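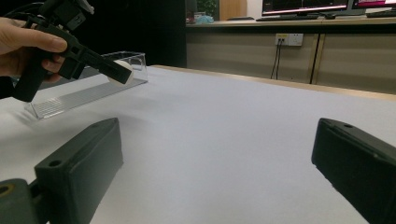
Grirnari asks in the issue tracker whether the oven times in the braise table include preheating, and says the 3000 g pork shoulder row looks short either way.

They do not include preheating. Times start when the covered pot goes into an oven already at temperature. The pork shoulder row was short by one hour and has been corrected in the current file.

Print this page | E-mail this page

# Plorkstead Braise and Stew Tables

Recipe data for home cooks and for people writing recipe software. The set holds 535 recipes, all cooked with moist heat in a covered pot.

Last updated: 02/10/2022

Search recipes, cuts, keywords Go

## Files

- `recipes.csv`: one row per recipe
- `ingredients.csv`: one row per ingredient, joined on `recipe_id`
- `steps.csv`: one row per step, in cooking order

All 3 files are UTF-8, comma separated, with a header row. Commas inside text fields are quoted.

## Fields in recipes.csv

- `recipe_id`: integer, never reused
- `title`: text as printed on the source card
- `main_cut`: chuck, shank, shoulder, short rib, thigh, none
- `raw_weight_g`: weight of the meat before trimming
- `liquid_ml`: stock, wine, water and canned tomato juice added together
- `oven_f`: oven setting in degrees Fahrenheit, blank for stovetop
- `time_min`: covered cooking time only
- `rest_min`: blank if the card gives no rest

Browning time is not part of `time_min`. It is in `steps.csv` under the step type `brown`.

## Sources

Most rows were typed from the Ikberg card file. The rest come from the Paredes kitchen notebooks, which give volumes in cups. Cups were converted at 240 ml. Onions and carrots listed by count were left as counts, as the notebooks give no sizes.

## Known problems

- Salt is missing from many Ikberg cards. A blank means the card is silent. It does not mean zero.
- "Stock" is not split into beef and chicken unless the card does so.
- Recipes with `raw_weight_g` over 2000 assume a large Dutch oven. Pot size is not recorded.
- Two lamb shank rows share a title. They differ in liquid and are separate recipes.
- Bone-in and boneless cuts are not marked before the December revision.

## Use

Free to copy and change for any purpose. Keep the `source` column if you pass the tables on. Check meat with a thermometer; the times have not all been tested in a kitchen.

## Corrections

Open an issue with the `recipe_id`, the field name and the value you think is right. Changes to times need a test cook with the raw weight and oven setting stated.

Filed under: Main Dishes, Slow Cooking, Recipe Data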